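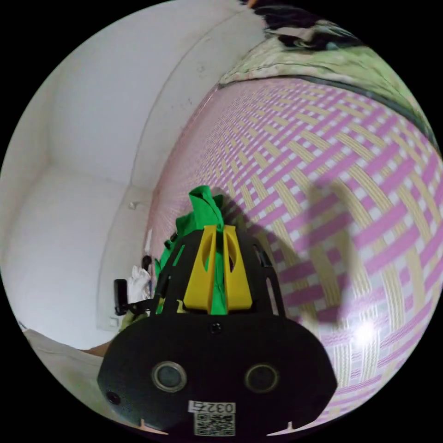 Search this forum Go Advanced search

Limitation and the deposit claim: when does time start?

gagca_law
Tenant paid a deposit of £2,165 to Datine Lettings. It was never protected. The fixed term ended in November and rolled into a periodic tenancy. Datine say any penalty claim is out of time because it runs from the original 30-day deadline. Is that right?
Gönül Ağca

periodic98
Limitation is six years. What was the date of the first tenancy?

gagca_law
Just over six years ago. One renewal since, same flat in Vatavdale, same deposit.

Bozkurt
Then the first breach is probably gone. The renewal is a separate tenancy and the deposit is treated as received again, so there is a fresh breach with its own clock.

periodic98
Only if nothing was protected at renewal. I would also want the second agreement checked for a different landlord.

Bozkurt
A change of landlord doesn't help them. The successor stands in the shoes of the first.

periodic98
For return of the money, yes. I am less sure about the penalty on the earlier term. Plead the tenancies separately and let them argue it.

gagca_law
Same landlord on both. The renewal is at page 25 of the bundle and no scheme certificate is attached. I'll plead the two in the alternative.

Bozkurt
Not in the alternative. They are cumulative.

Contact us | © Polisis Housing Law Forum | Back to top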